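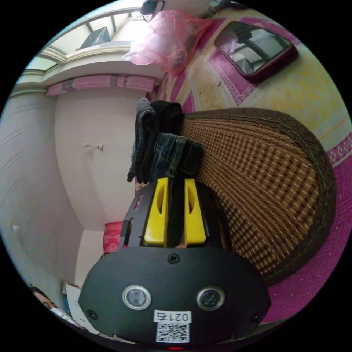
Folded clothes on a bed.

Skarard (gift exchange)

By Lizeth Villca
October

Skarard is a form of winter gift exchange in which each person gives one handmade item and one secondhand item to a recipient chosen by draw. It is practiced mainly in the town of Brernitz and in the neighboring district of Mahama. The name is used both for the exchange as a whole and for the pair of gifts given by each participant. Skarard differs from an ordinary secret gift draw in its fixed pairing of items, its long preparation period, and its rule against new purchases as finished gifts.

Rules

The draw is held in October. Names are written on slips of paper, folded twice, and drawn from a covered bowl. A person who draws their own name, or that of someone in the same household, returns the slip and draws again before the next person takes a turn. If the last slip is invalid, the whole draw is repeated.

Materials for the handmade item may be bought, up to a limit set by the group. The Brernitz exchange uses a limit of 50 in local currency, including thread, glue, and other supplies already at home if they are used up in making the gift. Tools do not count toward the limit. The secondhand item has no price limit but must have had at least one earlier owner. Books, kitchenware, and clothing in good repair are the usual choices. Food is accepted as the handmade item if it keeps for seven days without refrigeration.

Both items are wrapped together. Outer wrapping is normally cloth or used paper, closed with string. Adhesive tape is permitted under the Brernitz rules and excluded under the Mahama rules.

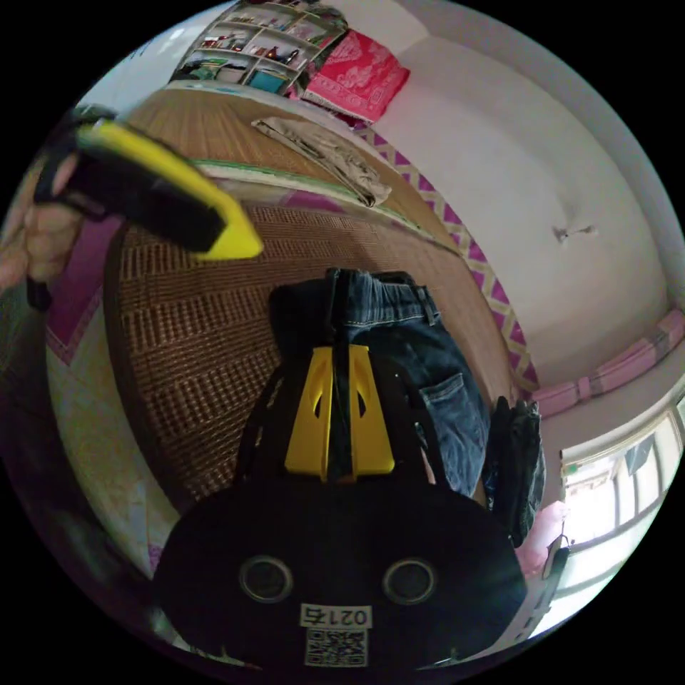
Can a repaired item count as the handmade gift?
A repaired item counts as secondhand unless more than half of its visible surface is new work. A chair with a new woven seat is therefore treated as secondhand, while a quilt pieced from old shirts is treated as handmade.

Exchange day

The exchange takes place on the last Saturday before the winter holidays. Parcels are left on a table with the recipient's name facing up. The giver's name is placed inside, under the handmade item, so that it is found last. Parcels are opened in the order in which the names were originally drawn, and the draw list is kept by one person for this purpose. In large groups the parcels are opened at home instead.

Late parcels are accepted until the new year. A participant whose giver has withdrawn receives a parcel from the reserve, a small stock of paired gifts made in advance. Each group decides how large its reserve should be.

History

The custom began as an exchange among residents of a single street in Brernitz, a town of 3,550 people. The early form had only the secondhand item. The handmade item was added after several participants began including knitted or baked goods with their parcels, which led to disputes over uneven gifts. Requiring both items from everyone settled the matter.

At its largest, the town exchange drew entries from 576 households and 1,648 individual participants. It was later divided into smaller draws by neighborhood, as the single draw took most of a day to complete.

Printed rules were first issued by Stedorent, a stationery shop in Brernitz, as a folded sheet with blank slips attached. The sheet is still the usual source for the wording of the rules. Later printings added a table of suggested making times for common handmade gifts, from one evening for a sewn pouch to six weeks for an adult sweater.

Variants

The Mahama variant allows two people to share the making of one handmade item, in which case both names are placed in the parcel. It also permits a written promise of work, such as a day of garden labor, in place of the secondhand item. The promise must name the task and a final month for its completion.

A children's variant omits the secondhand item. The handmade item must fit inside a stocking, and adults may help only with cutting, ironing, and the use of an oven.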